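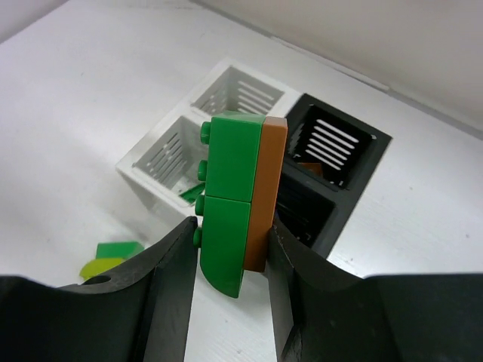 Two green toy bricks and a brown one, held upright.

Minutes of the residents' meeting, Plakis Court
July 31, 2020, in the yard, start at 6 pm
Present: 17 households

1. Previous minutes
Accepted with one correction: the drain at stair B was cleaned by the city and not by Filska.

2. Stair railings
Filska has sent the offer for painting, total 3,798, both stairs included. The meeting discussed gloss or matte.

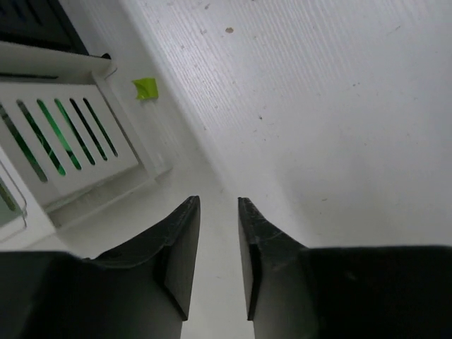
The color of the railings will be black, as it was decided in spring. For the finish, most households prefer matte. It was remarked that matte black also shows wear, and faint pale scratches like those near the tip on the left in the photo would be seen on the railing too. Filska is asked to leave us one can of the same paint for small repairs.

3. Water
The meter in the cellar shows use of 707 cubic meters for the half year. Flat 22 reports a dripping pipe behind the bath. 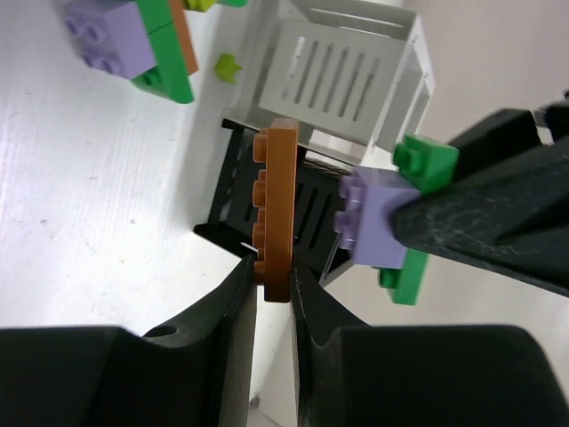

The plumber from Degefa will come in the first week of August and will need entrance to flats 20 and 24 also. Please leave the key with a neighbor if you are away.

4. Bicycles
Old bicycles without a name label will be moved to the shed on the Kundham side. 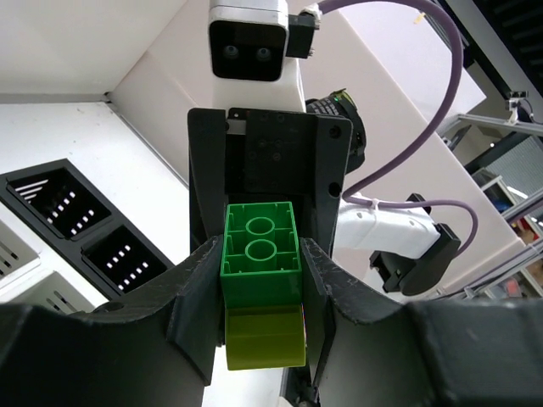

Labels can be taken from the box at stair A. Two households asked for more time, and it was agreed to wait until the end of the month.

5. Other matters
None. The meeting was closed at 7:20 pm.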